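Jastix Hand-Held Gripper: Replacement Finger Pads and Good Practice for Use
Sold by Van Wijk, spare parts and tooling
Page revised 4th October

The Jastix is a two-finger gripper which the operator carries in the hand. On this page you find the replacement pads, and also the rules we ask our customers to follow when they work with the tool. Please read the rules before you order, as many pads are sent back to us which only needed cleaning.
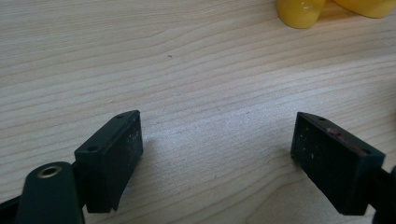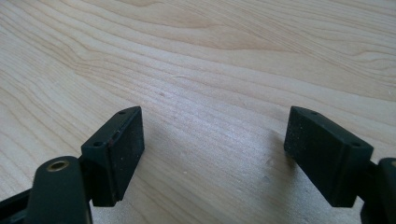 Both views: the two finger pads over a wooden tabletop, open position. Dust is visible on the pad faces.

What you receive

One set contains a left pad, a right pad and the screws. Each pad is fixed with two screws from the top face. The brass-colored ring in the arm is not part of the set and should not be removed when you change the pads. If it turns freely in the arm, stop using the gripper and write to us.

Order number for one set: 422
Workshop pack: 8 sets

The pads are matte black only. We had requests for a lighter color, but on a light pad the wear is more difficult to notice, so for the moment we do not plan it.

Before each session

Look at the inner face of both pads under good light. Fine dust and lint reduce the grip on smooth objects. Wipe the faces with a dry cloth without fibers. For colored residue use a cloth with a little water and mild soap, then let the pad dry fully. Do not use acetone or any strong solvent. Do not scrape the face with a knife.

Close the fingers slowly one time with nothing between them. The faces must meet flat. When they meet only at one corner, a screw is loose or the pad was mounted on the wrong side.

Clear the table of crumbs and small debris. A hard grain which is caught between pad and object can leave a mark in both.

During the work

Keep the lower ends of the pads a little above the table when you move sideways. Dragging them over wood or laminate rounds the lower edge, and after this the gripper has trouble with flat objects.

Approach the object with the fingers open, and close only when it is between the two faces. Do not push objects with the outside of the finger.

The free hand stays out of the gap at all times. This rule is also valid when the tool is switched off.

Only one person operates at one table. If you hand the tool to a colleague, open the fingers first and put it down.

When to replace

We recommend to change both pads together after 1,000 closings, or earlier if the face is torn, shiny or no longer flat. One new pad against one old pad gives an uneven grip. Light scuffs are normal and are no reason for replacement.

Write the date of the change in your tool log. Customers who follow the Plekeo work rules must also write down who made the change.

Delivery and returns

Sets are sent from our store in Stududberg. The workshop pack is out of stock now and comes back in November; single sets are available. Unused pads can be returned if the screws are still in the closed bag. Mounted pads we can not take back.

Related items: cleaning cloths, spare screws, table stand for Jastix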